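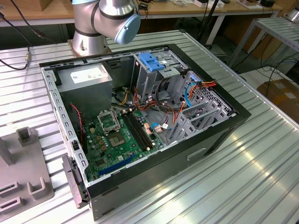 Tower on its side on the ribbed bench, socket open, both memory slots empty.

25 Aug 2018 — Midari planner, perception and reach

Picked up where Othmane left off with the segmentation. His notes say the board pose was drifting between runs and he suspected the camera calibration, so I redid the hand-eye first (44 poses, took most of the morning, tea went cold). Residuals came out a bit better than the March set but the drift was still there! So it's the matching. The ribs on the table throw up bright lines and the edge fitter loves them, it was happily snapping the chassis outline to a groove.

Fix for now: mask everything below the table plane plus a few mm before the fit. Crude, but over 200 replays of the old logs the outline stayed on the case every time bar three, and in those three the fitter had grabbed the cable bundle instead. I've put them in the Fanov folder under "loom" in case Wael wants them for his cable work.

Also swapped the socket detector over to the depth channel. The raised load plate is thin and shiny and the depth comes back full of holes there, so I'm using the hole itself as the cue — daft, but it's a very repeatable hole.

Planner next. The approach to the drive bay kept failing with "no valid IK" and I blamed the wrist camera's collision box for a good hour. Turns out I'd left the padding at the value from the Gotcombe job, far too fat for getting fingers down inside a case. Trimmed it, and the planner finds a path in around 300 ms now. The blue caddy is a nice target at least, a plain colour threshold picks it out before any of the clever stuff runs.

One thing I don't like: the second arm is in the planning scene as a static mesh, loaded at start-up. If anyone jogs it the planner has no idea. Wael Slaoui has a branch that subscribes to both sets of joint states, I'll merge that before I let anything run faster.
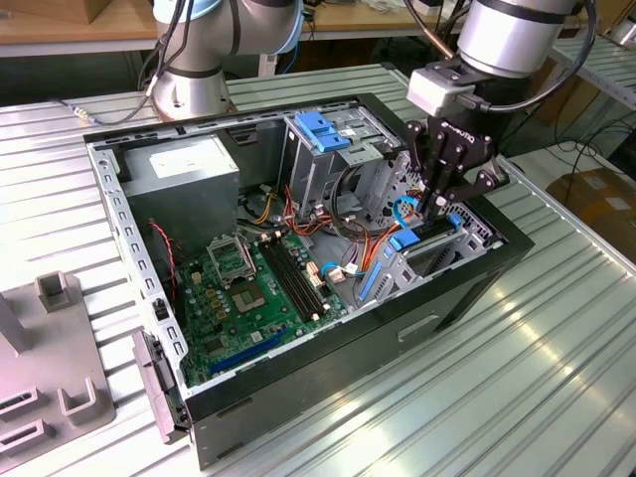

Still to do

Merge Wael's two-arm branch and rerun the log replays against it.
Ask Othmane Belhaj which commit he used for the March calibration, the tag points at 894 and that one doesn't build for me.
Force threshold on the downward move is a guess. Needs a proper look with the gripper over the bay, slow, one hand on the stop.
Move the padding values out of the launch file and into per-job config so I don't do this to myself again.
El Sherbiny want the log format changed, haven't started.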